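Favar says its office robot will learn from 3,879 clips of people doing chores

WUNSTEAD: Automation firm Favar has finished gathering the first batch of examples meant to teach a two-armed machine to handle office mail, the company said Monday. It has yet to show the machine handling any.

The batch holds 3,879 short recordings of people folding, sealing, stacking and sorting paper goods, all made from the worker's own point of view. Favar plans to feed them to a learning system it calls Ristić, which is supposed to pick up the motions and pass them on to a pair of mechanical arms.

Of the total, 394 clips deal with envelopes. Workers were told to use both hands, keep them in view and vary the spot, so some of the recordings were made at desks and others down on the carpet. 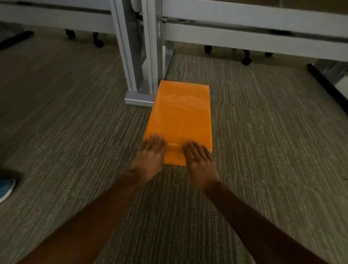

Florkcombe, a rival that dropped a similar project last year, said that clips of bare human hands carry no record of how hard anyone is pressing, and that a flap held down too lightly looks much the same as one held down well. Its own machine, the firm added, tore paper for months.

Favar did not dispute the point. In a written statement it said force readings would come "at a later stage" and that the recordings were good enough to teach the order of the steps. It gave no date for that stage and would not say what the readings would cost to collect.

The work was done by 19 paid recorders over 2 months in rented offices in Wunstead. Favar would not say how many clips were thrown out, or who decided which ones counted as done right.

Nor has the company set a pass mark. Asked how often the arms would have to close an envelope properly before a customer could buy them, it said testing would guide that decision. Testing is due to start in July.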